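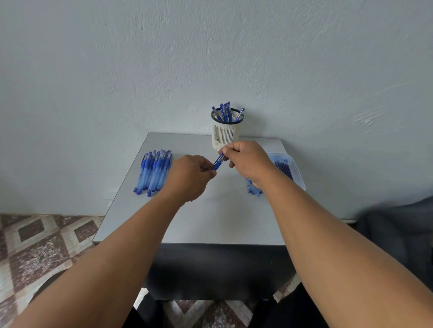
Is the pen table really the best one to put in front of visitors, when the arm at the other end of the hall is what they came for? The question was put to me after the October open day at Kirkside, and I've heard it in one form or another ever since. My answer is yes, and this section is my long way of saying why and how. Go ahead and skip to step 1 if you only want the setup.

Section 4: Setting up the pen station

I run the pen station before the arm demo, every time. People watch a person handle pens and refills for a few minutes, then they walk over and watch the Lumura arm try the same kind of job, and suddenly they care about things like grip and angle! Put the arm first and half of them drift off to the coffee.

What you need

A small table, pushed against a plain wall if you have one. Blue ballpoint pens with caps. A pen holder. A clear container for the refills. A chair. The Skika timer, if you're using it (see Section 6). I carry 31 pens in the kit and I never put them all out at once.

Before the doors open

1. Put the table where people can stand on both sides without blocking the walkway to the arm. I leave the side nearest the arm open so the crowd drains the right way when you're done.

2. Stand the pen holder at the back of the table, in the center. Finished pens go in here. Start with a few already in it, so people get the idea before you've opened your mouth.

3. Lay the loose pens on the left, all pointing the same way. They don't have to be neat. The caps should face away from you.

4. Set the refill container on the right, refills side by side. If they're crossed over each other you'll be picking them apart with a line of kids watching, and I've been there.

5. Keep the middle of the table clear. All the handwork happens there, and it's the only part the people in back can see.

Note: If you're left-handed, swap the two sides. The arm's program has to be swapped too, so tell whoever is running it before you touch anything. It's a setting on the Sjöberg controller, page 16 of the controller sheet.

Running the demonstration

6. Sit down, pick up one pen and hold it over the middle, low enough that your hands don't hide it from the people opposite you. One hand takes the lower end and the other takes the cap.

7. Pull the cap off slowly. Then do it again at normal speed. I like to ask which hand is doing the work (most people say the one on the cap, and then they try it themselves and start arguing, which is great).

8. Swap the refill, put the pen back together, press the cap on until you feel it seat, and drop the pen in the holder.

9. Hand a pen to a visitor and let them have a go. Two visitors at once is fine. Three is chaos.

10. After 19 minutes at the most, get up and lead everybody over to the arm. I've gone longer and my talk gets worse.

Caution: Pens only at this table. No visitor carries a pen or a cap past the yellow line around the arm, even to compare. Caps roll, and a cap in the conveyor means a full stop and a restart.

Caution: Don't leave uncapped pens lying on the table between groups. Small children find them before you do.

What to say about the arm

Keep it short. I tell people that the arm had made 3,871 tries at capping by the time we brought it to Kirkside, and that it still fumbles when the cap is turned a little off. Then I stop talking and let it run. If it drops one, leave it dropped until the cycle finishes. People love seeing it look for the next pen, and you'll get better questions out of a miss than out of a clean run.

Note: Someone will ask if the arm is faster than you. Check the Skika log for that day before you answer, please, and don't guess.

Packing up

11. Empty the holder and check every pen for a cap.

12. Close the refills up in their container and pack it flat. Mine once traveled on its end and I spent the next morning cleaning ink out of the kit bag.

13. Write down how many pens went home with visitors and leave the slip in the lid, so the next person knows what to bring.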